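Hundmont Community Help > Robots & Automation

Print this page | E-mail this page

Do hand-held gripper demos really carry over to a robot arm?

Posted by Marama Trevaskis

I've been reading about teaching a robot by doing the task yourself with a hand-held gripper, then training a policy on the recordings. I love the idea! But my arm has different joints from mine, obviously. Why does it work at all, and how many demos do I need for picking up small, floppy things?

Jarrah Te Moana

It works because the policy mostly learns where the fingertips should go next, given what the wrist camera sees. Your elbow never enters into it. Put the same fingers and camera on the arm and the two views match well enough – I still grin every time I watch it.

For our small-object set we recorded 770 demos and kept 673 after throwing out the ones where tracking dropped. Change the room more than you change the object. We got more from 2 new rooms than from another long day in the old one. Jewelry is great practice, as a bracelet never lands in the same shape twice. I lay a white board on the floor, open the gripper and come in low.

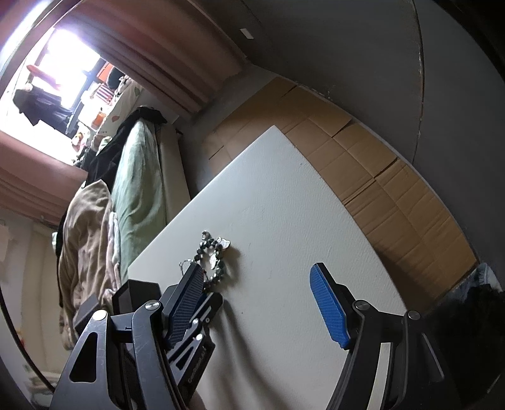 Kassa wrote that room variety only pays off if the camera timing is right, and that a lag between image and finger width ruined a whole June batch of 3,000 clips. Check that first, then record.

Clatow

just start with 50 and see

Contact us | Copyright Hundmont Community Help | Back to top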